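Sorting toy bricks into a small drawer box: by color or by shape?
Posted in Storage & Organizing

duvness_1027
I have 200 studded bricks, mostly rectangular, and a tabletop box with stacked drawers. One drawer is clear, the one under it has a dark front. Sorting by color leaves me digging for the right length. Is shape the better first split?

Avcombe
Shape first. A red brick is easy to pick out of mixed colors. A short one is hard to pick out of a pile of long ones in the same red. Put the pieces you use most in the clear drawer, the rest behind the dark front. Tip out one drawer at a time and spread the bricks flat before you sort.

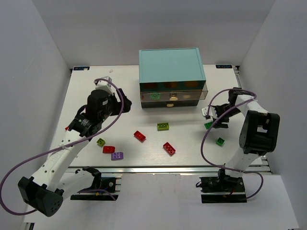
Teal drawer box with a clear middle drawer, loose bricks in front.

Check the drawer clearance too. Bricks standing on end can catch on the frame above. Fill to 9 mm below the rim and shake level before closing.

Lau
color is fine, my kids never keep it sorted anyway

Jillora
Agree with Avcombe on shape. With only two drawers, I would split at stud count: four studs or fewer in one, everything longer in the other. Label the dark drawer.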